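Caven planner 933 – pre-run check, both arms
Site: Flotside
Date: 2018-09-10

1. Joint limits loaded from the Ultent config: PASS. Clean load on both arms, lovely to see!
2. Collision model includes mug tray and coasters: PASS 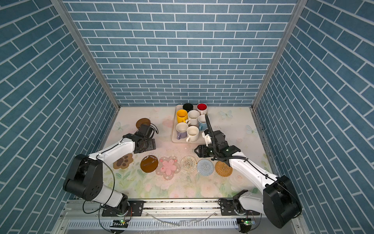
Item 2. Mug tray and coaster row, both arms over the table.

3. Speed cap at 200 mm/s: PASS
4. Watchdog trips at 100 ms: PASS. The new Ağca build is so much snappier here.
5. Cable slack in the keep-out zones: RECHECK. The loops stand well clear of the links
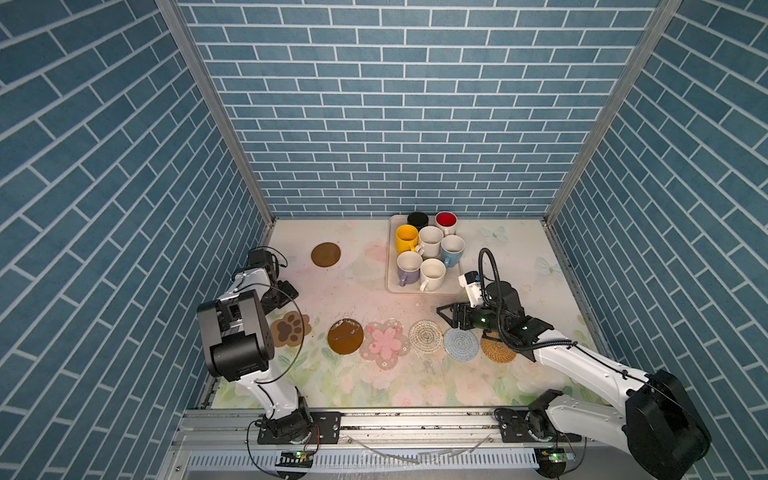

in the model, so pad the wrist volumes before the next planning test. Log 591 has the current values – great baseline.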